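2021-06-22

The Bonis Magistrates' Court has a night sitting at last, and the first one went off beautifully. Doors opened at 5:30 p.m. and the public benches were full well before the magistrate came in.

The trial covers traffic matters, unpaid fines and small neighbourhood disputes, the sort of thing that used to cost people in Plaltach a day's pay and a long bus ride into Brisavia. Now they can come after work, have their say and be home for a late tea. Nine matters were listed on opening night and every one of them was dealt with — two by guilty plea, three adjourned so people could get legal advice, and the rest settled or withdrawn. 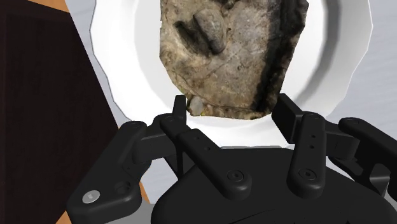 A duty lawyer from the Barrientos Street legal centre sat at a desk in the foyer the whole evening, and what a difference that made! One man who had come in ready to plead guilty to driving an unregistered ute walked out with a new date and a list of papers to bring. A couple arguing with the people next door over a boundary fence ended up signing an agreement in the corridor, and the four of them left chatting.

Court staff say around 99 people have already phoned to ask if their matter can be moved to an evening. Anyone with a fine or a summons can ask at the registry counter or by phone, as long as the other side agrees to the change. Criminal charges that could lead to jail will stay in the daytime list.

The sittings will run every fortnight until October, when the court will decide whether to keep them going. Going by the mood in the foyer, plenty of locals are hoping it does — and that Plaltach gets one of its own.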